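ページの先頭へ
工作ノート一覧 > 手首つき鉗子を動かす

Clikararドライブの作り方(第二版)
先が曲がる手術用鉗子を、机の上で自分のサーボから動かす

手首のある鉗子を初めて自分のプログラムで開いたときのうれしさは、ちょっと説明しにくいです。長い筒の先で小さなあごがぱかっと開く、それだけなのに、工房で声が出ました。その夜は片付けもせずに、開いて閉じてを延々とやっていました。

この記事では、研修用として手に入れた器具の根元に四つのサーボをつなぎ、手首の曲げ、筒の回転、あごの開閉までをパソコンから動かせるようにします。駆動部の設計名はClikarar、制御基板はAkyol、パソコン側のソフトはEnanceと呼んでいます。三つとも工房の中で育ててきたものです。

練習台の上だけで使う工作です。人や動物には絶対に使わないでください。

用意するもの

・ワイヤ駆動の鉗子(根元に円盤が四枚あるもの)
・位置の読めるシリアルバスサーボ 四個
・Akyol基板 一枚、USBケーブル
・サーボ用電源と非常停止ボタン
・3Dプリントした受け皿、カップリング、バネ押さえ
・M3のねじとインサートナット
・弱いバネ 四本
・白い練習用パッド、縫合糸
・油性ペン(合わせマーク用)

サーボは同じ型番でそろえてください。一個だけ別物を混ぜた初代機は、手首を曲げるたびにあごがじわじわ開くという、かわいいけれど困った癖がありました。

手順1 器具の中身を知る

組む前に、円盤を指で一枚ずつ回してみましょう。ここがいちばん楽しいところなので飛ばさないで! 一枚は筒の回転、一枚は手首の曲げ、残る二枚が左右のあごです。どの円盤がどこにつながっているかは器具によって違います。回しながら先端を見て、円盤の横に油性ペンで印をつけていきます。

あごの二枚は、逆向きに回すと開閉、同じ向きに回すと開き具合を保ったまま首を振ります。この感覚が手に入ると、あとのソフトの話がすらすら読めます。

重くなったらそこで止めます。中のワイヤはとても細く、指の力でも傷みます。

手順2 受け皿を組む

プリントした受け皿にインサートナットを熱で入れ、サーボを四つ並べて仮止めします。本締めはまだです。器具をはめて、四枚の円盤とサーボの軸の芯が合うまでサーボを少しずつずらし、全部が軽く回る位置を見つけてから対角に締めます。

カップリングは上下に少し動くようにして、下からバネで押し上げます。突起と溝が合っていなくても、ゆっくり回せばどこかで「コトッ」と落ち込みます。この音が四回聞こえたら成功です。バネは弱いほうから試してください。強いバネを入れると摩擦が増えて、あとで電流の値が読みにくくなります。

器具の受け口には斜めの面取りを大きめにつけました。Clikararの第一版には面取りがなく、はめるたびに息を止めていたのですが、第二版は片手ですっと入ります。

手順3 配線と非常停止

サーボは数珠つなぎでAkyolへ。ID番号は一個ずつつないで書き込み、番号のシールを本体に貼ります。四個いっぺんにつないで番号を振ろうとすると、全員が同じ番号に返事をして大渋滞になります。

非常停止ボタンはサーボ電源のプラス側に直列で入れます。USB側の電源は切らなくてかまいません。位置の記録が残るので、止まった理由をあとから調べられます。

ここで一度、器具をはめずに電源を入れて、ボタンを押すとサーボの力が抜けることを確かめます。手で回してふにゃっとしていれば合格です。

手順4 原点を決める

Enanceを起動して「原点」の画面を開きます。器具はまだ外したままです。四個のサーボを全部2000の位置へ送ってください。可動域の真ん中あたりに余裕をもって置ける値で、うちの器具ではどの軸もここを基準にしています。

次に器具側を、筒の回転は中央、手首はまっすぐ、あごは閉じた状態にして、そっとはめます。カップリングが落ち込むまで一軸ずつゆっくり動かし、音がしたら止めます。そのときの位置が、その軸の本当の原点になります。画面の「覚える」を押して保存しましょう。

続いて上限です。手首の軸は3548で止めています。もう少し先まで回りそうに見えても、ワイヤの張りが急に増えるので欲張りません。下限も同じように、重くなる手前で決めます。この数字はうちの器具の値です。みなさんの器具では必ず自分で測り直してください。

電流の制限は700 mAにしました。最初は低く設定しておいて、動かなければ少しずつ上げます。逆の順番は禁止です!

手順5 手首とあごの絡みをほどく

手首だけを曲げたのに、あごが勝手に動く。壊れたと思いますよね。大丈夫、これで普通です。あごのワイヤは手首の関節を通っているので、手首が曲がると一緒に引っぱられます。

直し方は素直です。手首の角度に係数をかけて、左右のあごの指令値に足します。

左あご指令 = 左あご目標 + 係数 × 手首角度
右あご指令 = 右あご目標 + 係数 × 手首角度

係数はゼロから始めます。手首をゆっくり往復させながら、あごの開きが変わらなくなるまで少しずつ増やしてください。かえって大きく動くようなら符号が逆です。私は符号を三回間違えました。

合わせ終わると、手首が曲がってもあごの形がぴたっと保たれます。ここは動画に撮って家族に見せたくなるところです(見せましたが、反応は薄かったです)。

手順6 ガタを測る

あごの指令を小さく往復させ、向きを変えてから先端が動き出すまでの差を見ます。うちではほぼ2度でした。カップリングの溝をきつめに刷り直すと減りますが、きつすぎるとはまらなくなります。薄いテープを突起に一枚巻くのが、手間と効果の釣り合いがよくて気に入っています。

ソフトで補正する場合は、向きが変わった瞬間にだけガタの分を足します。足しすぎると先端がぴくっと跳ねるので、測った値より控えめに入れてください。

手順7 練習パッドの上で動かす

いよいよ本番です。白いパッドを台に固定し、器具の先を上から近づけます。はじめは触れない高さで、開く、閉じる、首を振る。慣れてきたら糸の近くまで寄せます。速度は「ゆっくり」のままで十分楽しめます。
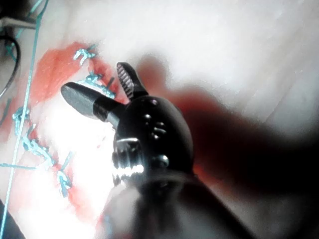 Groststead共同工房 小さなロボット部

青緑の糸で縫ったパッドの前で、あごをV字に大きく開いたところ。左右で形が違うのが分かるでしょうか。片方は丸みのある濃い灰色のなめらかなあご、もう片方は内側に細かい溝が平行に並んでいます。私はこの溝が大好きで、見るたびに櫛みたいだなあと思います。

開いた姿勢が決まったら、次の順に練習してみてください。

1. 開いたまま、結び目の横で止める
2. 手首だけを少し振って、開き具合が変わらないか見る
3. 糸の端をあごの間に入れる
4. ゆっくり閉じる。電流が上がり始めたら指令を止める
5. ほんの少し持ち上げて、また開く

4で糸がつるっと逃げるときは、閉じる力を増やす前に糸の入る位置を見直します。あごの先すぎるところで挟んでいることが多いです。結び目を直接つまむのは意外と難しいので、まずは余った糸の端で遊ぶのがおすすめです。

パッドには影が落ちやすく、照明が強いと白い面が飛んで糸との距離がつかみにくくなります。ライトは少し離して、紙を一枚かませて光をやわらげてください。

うまくいかないとき

・電源を入れた直後に震える
位置制御のゲインが高めです。半分に落としてから様子を見ます。

・一軸だけ動かない
カップリングが溝に落ちていません。器具を外し、手順4のはめ込みからやり直します。

・閉じる指令なのに片方のあごしか動かない
左右のIDが同じか、片方の向きが反転しています。シールを見比べてください。

・昨日と原点が違う
器具を抜き差ししたら原点は取り直しです。面倒なのでEnanceに「はめ直し」ボタンをつけました。次の版で入ります。

終わるときは手首をまっすぐに戻し、あごを軽く開いてから電源を切ります。閉じたまま長く置くとワイヤに張りが残ります。

受け皿の形状データとEnanceの設定ファイルは、工房の共有棚の「Clikarar」フォルダにあります。土曜日の夜はだいたい奥の机で何か動かしているので、自分の鉗子を持ってきてくれたら一緒に係数を合わせましょう!

次回:足踏みペダルであごを開閉する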